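29 Oct 2022

So I finally did the thing I've been threatening to do since we moved here, and bought a proper table to work at. Big, flat, no drawers, no little lip at the front that digs into your wrists. I've been sewing on the kitchen counter for 3 years (standing up, hunched over, moving the toaster every time) and my back has had plenty to say about it.

I went back and forth forever. I looked at one from Tremgate that everybody in my quilting group seems to love, and it's lovely, but it folds, and I know myself. If a table folds, I will fold it, and then I'll never unfold it again. The other option was an old cutting table from a shop over in Nonmont that was closing down. It was 28 miles each way, in the rain, and I had to borrow a van, and I would do it all again tomorrow!

It smelled like a basement for the first week. I wiped it down with vinegar and water, left the windows open, and put a bowl of baking soda on it overnight. The bowl did nothing as far as I can tell, but the windows helped.

Then came the question of where it goes. The back bedroom gets the good morning light but the outlets are all on the wrong wall. The front room has outlets everywhere and is basically a cave after lunch. I picked light over outlets and ran one long cord along the baseboard, taped down, so I don't kill myself carrying a stack of fat quarters.

What I didn't expect was how much it would change the way I cut. On the counter I'd fold the fabric four times to make it fit, and every fold adds a tiny bit of wobble, so by the last strip you're a good quarter inch off and blaming the ruler. Now I can lay out the whole width with one fold. My strips are straight. I made a stack of them just to look at, which my family found very funny.
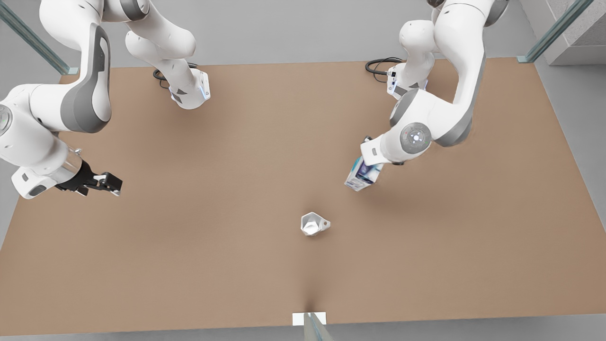
## The quilt I'm supposed to be making

Right, the actual project. It's a lap quilt for my sister's new place, all rusts and creams with one loud teal that I keep putting in and taking out again. The pattern is called Arai and it's mostly half-square triangles – over 800 of them if you make the big size, so I am very much not making the big size.

I'm doing the triangles the lazy way, eight at a time from two big squares. You draw your diagonals, sew either side of the lines, cut it all apart and press. They come out a hair oversized and you trim them down. I used to skip the trimming. Please don't skip the trimming! My last quilt has a corner that looks like it's trying to leave.

For thread I'm on a giant cone of Esach in a sort of oatmeal color. It goes with everything, and I've hardly made a dent in it. It does throw off a bit of lint, so I'm brushing out the bobbin case every time I change bobbins.

Still undecided:

- the teal (in, as of this morning)
- whether the border is plain cream or pieced
- batting, cotton or wool. Wool is so nice to quilt through but my sister washes everything on hot and I can't be there to stop her

I'd like the top finished by the middle of November, and then I'll pin-baste it on the new table instead of crawling around the living room floor with the dog walking across it. If anyone has basted on a table with clamps, tell me how you do it. Do you start from the middle and slide it along, or clamp one end and work down? I've read both and they both sound like they'd end in puckers.

Off to press some triangles.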